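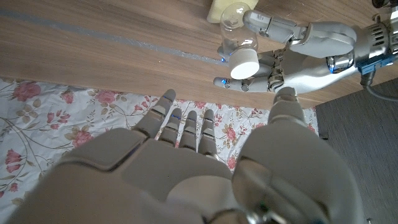

Behrouz Talebi
Budget season at the lab, a thread. I asked for two hands. Purchasing asked why one wouldn't do, seeing as the arms "come with grippers." So I sent them a clear plastic bottle with a white cap and an invitation to open it one-handed. One hand on the bottle, the other free for whatever comes next: that's the whole request, and it's now a line item with its own spreadsheet tab.

2/ The quote from Romen lists the hand. The quote does not list the wrist adapter, the cable, the spare cable, or the training day, which is mandatory and happens in Corkow.

3/ Gretness came in cheaper, with a lead time of 34 weeks. Our grant closes in April. I pointed this out to their sales guy and he offered me a tote bag.

4/ Spare fingertips: sold in packs of 7. A hand has five fingers. I've done the math on how many packs you need before it comes out even and I refuse to buy that many.

5/ Table, floral cloth, bottle: all covered by petty cash, no signature needed. I would like to run the entire program out of petty cash.

6/ Things I now budget for that I didn't last year: freight both ways on repairs, 200 bucks for cable sleeves, and a second set of everything blue and blinking.

7/ Someone upstairs asked if we could lease. We can! Nazari will lease you a pair for 63 percent of the purchase price per year. I read that out loud twice in the meeting and it still went into the minutes as "promising."

8/ Final number went in this morning, 1/13/18. If you're planning one of these, take the price of the hand, write it down, and then leave the rest of the page blank. You'll need the room.

9/ Update: they want a third quote.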